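Workroom walk-round, Ilholm building, upstairs
September 2022
Checked by me, with Kamrul Khondokar on the ladder

1. Floor and walkways: OK, with one note
The wood-look floor is in good shape and I didn't find a lifted edge anywhere between the door and the benches. Please keep an eye out for stray paper though! A sheet on a smooth floor is a skating rink, and I say that as somebody who went down hard in February.

2. Tables: OK
I leaned on every one and gave it a good wiggle. The pale table with the white metal legs is the one I fuss over, as the legs slant and people catch a toe on them. Feet are tight and so are the bolts. 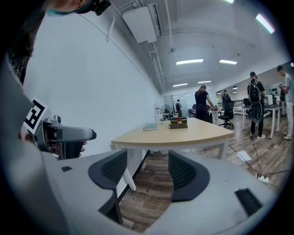
Kamrul wants felt pads under all the legs before we drag anything again, and I'm with him. Presgate sells them in packs of 26, so two packs should do it (I'll put in the order).

3. Tabletops: OK
Books stacked flat, small items kept together in a tray or box. Lovely, keep doing that. Bottles need their caps on and a label you can read from standing height. If you can't tell what's in it, hand it to Nimal Thambiah.

4. Ceiling lights: OK
All on, no flicker, no buzzing. I stood under each one like a fool for a good minute.

5. Air conditioning, ducts and pipes: FOLLOW UP
The filter is due. Uddin did the last one and left us a sticker with a phone number I can't read, so if you have their card, shout. Nothing is to be hung from the pipes, please. Not coats, not bags, not the Ostine banner (you know who you are).
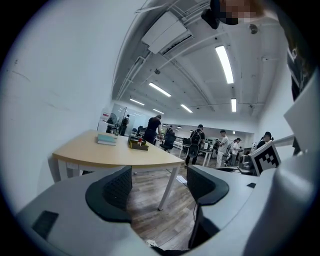
No drip marks on the floor under the unit, and I ran my hand along the bench nearest to it as well. Dry as a bone.

6. Walls: OK, cosmetic
Scuffs on the long white wall, mostly at chair-back height. It isn't a safety thing but it bugs me, and we still have paint from the stairwell.

7. Outlets and cords: FOLLOW UP
Total load on the bench strip has to stay under 2000 watts. The kettle and the heat gun together will go past that, so pick one!

8. Fire extinguisher: OK
Gauge in the green, pin in, tag signed.

9. First aid kit: FOLLOW UP
We're low on small bandages again. Nimal is picking some up with the filter.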